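Drillell folding canoe, owner's guide
Section 4: First build and getting on the water

Written up in a hurry by Clifford Ouellet, checked by Ruxandra Stanciu. Last changed 5 July 2022. Replaces the April sheet, bin that one.

Kit drying and camp food are in section 11. Build first, eat later.

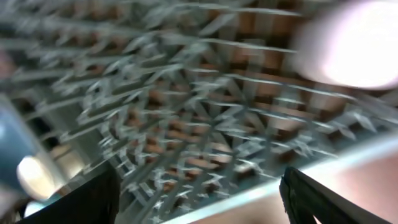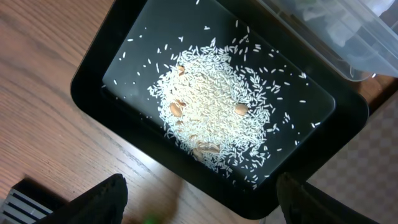 Top: wire grid. Bottom: uncooked rice on the black tray.

Before you start
Flat ground, grass if you can. No gravel, no barbecue embers. First build takes around 90 minutes, gets a lot quicker. Two people is easier, one can do it.

4.1 Laying out
1. Skin out of the bag, open side up, bow pointing away from you. Bow has the Para patch.
2. Long poles to the left, short ribs to the right. Check shock cord in every pole. Frayed cord, stop, swap it.
3. Seats and air tubes to one side. Don't inflate anything yet.

4.2 Frame
1. Slide keel pole in from the stern. Push till it clicks. No click, pull it out and look for sand in the joint.
2. Gunwale poles next, both sides, hand tight only.
3. Ribs go in from the ends towards the middle. Middle rib last, it will be stiff. Knee on the keel, push down and away.
4. Check each rib foot is sitting in its clip. Run your hand along.

CAUTION: fingers. The middle rib snaps over hard. Gloves for the first few goes.

Note: if the skin looks wrinkled at the stern, the keel pole is probaly one hole short. Back it off and try again.

4.3 Air tubes
1. Both tubes in their sleeves, valves facing the stern seat.
2. Part fill left, part fill right, then top up both. Filling one side fully first will twist the hull.
3. Firm to the thumb, no more. On a hot day let a bit out before lunch stops.

4.4 First launch
1. Float it in the shallows, empty. Look for drips at the seams.
2. Buoyancy aid on and done up before anyone gets in.
3. Step in on the centre line, sit down straight away.
4. Stay close to the bank for the first outing. The Poddale slipway is good for this, quiet and shelving gently.

CAUTION: not for white water, weirds or weirs or open sea. Older sheets said "sheltered coast", ignore that.

4.5 Spares
Rib clips and cord from Arsenault, quote the number inside the stern pocket. Hulls numbered under 2,000 take the old clip, the two types don't mix. Patch kit is in the pump bag.

Next: section 5, packing down wet.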